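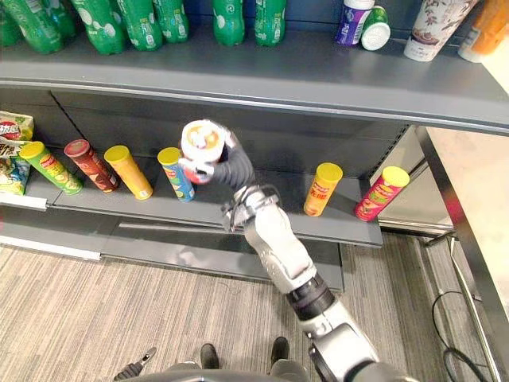

Search the newsletter
Enter keyword

Levby Robotics Club: the store shelf project
6/9/25 | By Lenka Baláž
Print this page | E-mail this page

The Levby club has spent most of this term on one job, getting a two-legged robot to put groceries back where they belong on a store shelf. The job comes from the Belmonte student meet, which we are entering in October. Teams at the meet are given a messy shelf and a list of where the products should go. The robot has to fix the shelf inside the time limit. Points come off for anything dropped and for anything put back facing the wrong way.

Eighteen students signed up at the start of the term and most of them have stayed. They are split into a hand group, a walking group and a data group. Dariusz Jakubowski teaches the class that feeds into the club and looks after the walking group. Thanakorn Sriwong, a senior, runs the hand group. I do the data group along with the sign-up sheet and this write-up.

We started with the cans and canisters. A potato-chip canister is a good first object for a hand with fingers. It is stiff, it is the same width all the way up and it doesn't mind being squeezed. The students had the hand closing on canisters in the second week. Getting it to let go in the right spot took until the sixth. The fingers open at slightly different speeds, and the thumb tended to drag the canister forward on its way out. Thanakorn's group fixed most of that by opening the thumb first and waiting half a second before the rest.

Soda bottles were next. They are heavier at the bottom when full and they slip. We went back and forth on whether to practice with full ones. The meet rules don't say, so we wrote and asked, and the reply was that teams should be ready for either. We now practice with both.

Chip bags we have put off. A bag changes shape every time it is picked up and the hand group wants the rest of the list working first. If your team has had any luck with bags, please write to the club address. We would like to hear how you did it.

The walking group has had the slower half of the work. The robot can stand and reach without trouble, but a store shelf is long and the low parts of it are hard to get at. It has to step sideways, stop, bend and come back up with something in its hand. Each of those was fine when tested alone. Put together, the robot would take its sideways step and end up a little closer to the shelf than it had been, and after four or five steps its knees were near the base strip. Dariusz had the students mark foot positions on the floor after every step for two full sessions and plot them. The drift was always toward the shelf and nearly always the same amount per step. They added a small correction and it has held since.

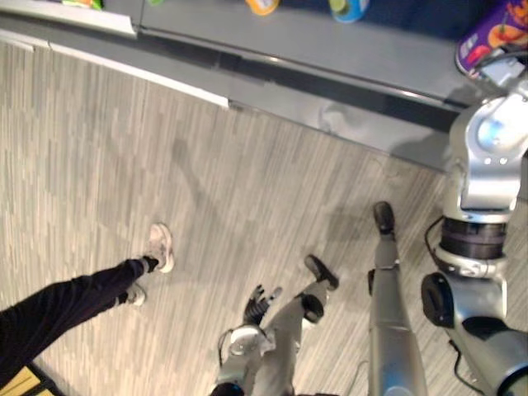

Working on foot placement at the shelf. One of our people stands by on the left.

Safety rules for the floor are the same as last term. One person stands within reach whenever the robot is on its feet, and that person does nothing else. Closed shoes only. Cables get checked before power goes on, including the ones that run along the arms, which can catch on a shelf corner if they work loose. Eduard Jurčo has printed the list in large type and it is on the door. Please read it even if you were here last term, as the order of the shutdown steps has changed.

On to the data group. Every time the robot tries to pick something up, we save what the cameras saw and what the arm and hand did. A student then marks the attempt as good, dropped or missed. We have 743 attempts marked so far. The goal for the summer is 1,000, which should be enough to train the next version of the grasping program and still hold some back for testing. Marking is dull work but it can be done at home, and new members can start on it the same day they join. A session's worth takes about 108 minutes to mark if you don't stop, so most people split it over two evenings.

The marking has already been useful in one way we did not plan on. When Ludmila Vávra sorted the misses by product, paper cups were near the top. Everyone had assumed cups would be easy. A cup standing up is easy enough, but one lying on its side rolls when a finger touches it, and it bends if the hand closes too hard. The two problems pull against each other, so a firm grip ruins the cup and a light one sends it away across the shelf.

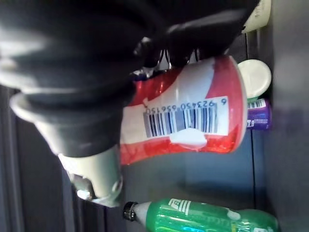 Ludmila and two of the first-year students took on cups as their own small project. They are trying a slower approach, where the fingers come in from above and stop as soon as the motor reading changes, then close the last bit in short steps. It adds time to each pickup. Whether the time is worth it depends on how many cups are on the list at Belmonte, and we won't know that until the day. For now the slow version is a setting that can be turned on or off.

She also asked that people stop straightening the shelf between attempts. The meet shelf will have things lying down and leaning on each other, and ours should too. If something falls over, leave it for the robot.

Money and supplies. The Surisier market in Curnero has given us $915 toward parts, most of which will go to spare fingers and a second set of batteries. Our thanks to them. We are still short of empty product packages, mainly drinks and snacks in odd sizes. Rinse them, put the lids back on and leave them in the box by the door. We have plenty of green soda bottles and do not need more of those.

Summer sessions follow the same hours as the term. The hand group has room for two more students and the data group will take anybody. The walking group is full, but Dariusz keeps a waiting list and will let people sit in. Parents who want to watch a session should tell Eduard ahead of time so that he can set out chairs behind the line.

The next write-up will come after the practice run in front of the other teams. Corrections to this one can be sent to me at the club address.

Print this page | E-mail this page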